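로봇 손은 누가 돌봐 줄까요?
어린이 과학 읽기 / 글쓴이 예우도키아 카르펜코 (Yevdokiia Karpenko)

안녕하세요, 어린이 여러분. 저는 Tandusero 작업실에서 로봇 팔을 돌보는 일을 합니다. 한국어는 어른이 된 다음에 배웠습니다. 그래서 어려운 말을 잘 쓰지 않습니다. 여러분이 읽기에는 그것이 더 좋을지도 모릅니다.

우리 로봇의 이름은 프리벨(Privel)입니다. 프리벨은 접시와 컵을 집는 연습을 합니다. 여름이 시작되는 7월까지 연습을 3,000번 해야 합니다. 지금은 거의 900번을 했습니다. 이렇게 많이 움직이면 로봇의 손도 돌봄이 필요합니다.

로봇의 손은 어떻게 생겼나요?

로봇의 손을 '그리퍼'라고 부릅니다. 물건을 꽉 잡는 것이라는 뜻입니다. 그리퍼에는 손가락이 있고, 손가락 위에는 손목이 있습니다. 우리 손목은 뼈와 살로 되어 있지만 로봇의 손목은 단단한 통처럼 생겼습니다. 손가락은 작은 볼트로 붙어 있습니다. 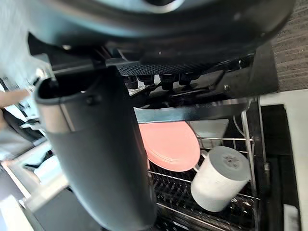 접시는 둥글고 미끄럽습니다. 컵은 손잡이가 있어서 방향마다 모양이 다르게 보입니다. 사람은 생각하지 않고도 잘 잡지만 로봇은 손가락이 조금만 비뚤어져도 물건을 놓칩니다. 그러니까 저는 연습을 시작하기 전에 꼭 손가락을 살펴봅니다.

무엇을 살펴보나요?

첫째, 볼트입니다. 볼트가 느슨하면 손가락이 흔들립니다. 저는 로봇의 전원을 끄고 손가락을 살짝 밀어 봅니다. 흔들리면 공구로 조입니다. 너무 세게 조여도 안 됩니다. 제가 처음에 그렇게 해서 볼트 2개를 망가뜨렸습니다.

둘째, 손가락의 겉면입니다. 기름이나 먼지가 묻으면 미끄럽습니다. 부드러운 천으로 닦습니다. 우리는 연습 700번마다 손가락이 닳았는지도 자세히 봅니다.

셋째, 전선입니다. 전선이 팔에 걸리면 당겨져서 빠질 수 있습니다. 팔을 천천히 움직여 보면서 전선이 편하게 따라오는지 봅니다.

넷째, 위치입니다. 우리는 하얀 테이프로 바닥에 표시를 붙입니다. X 모양도 있고 L 모양도 있습니다. 로봇 팔을 표시 위로 보내고, 손가락이 맞는 곳에 왔는지 눈으로 봅니다. 많이 어긋나면 컴퓨터에서 숫자를 고치고 다시 보냅니다.

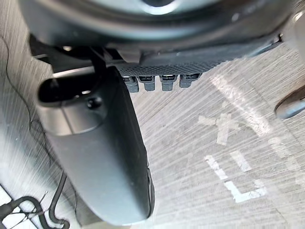 로봇 옆에서 지키는 약속

로봇은 여러분이 옆에 있는 것을 모를 수도 있습니다. 로봇을 구경할 때는 어른과 같이 있어야 합니다. 움직이는 팔에 손을 가까이 대지 마세요. 멈춘 것처럼 보여도 다음 명령을 기다리는 중일 수 있습니다.

작업실에는 빨간 정지 단추도 있습니다. 이상한 소리가 나면 제가 그 단추를 누릅니다. 그다음에 전원을 끄고 처음부터 다시 살펴봅니다.

낱말 풀이
그리퍼: 로봇이 물건을 잡는 부분
볼트: 부품을 붙여 주는 나사못 같은 것
전원: 기계를 움직이게 하는 전기의 힘

2025년 4월에 썼습니다.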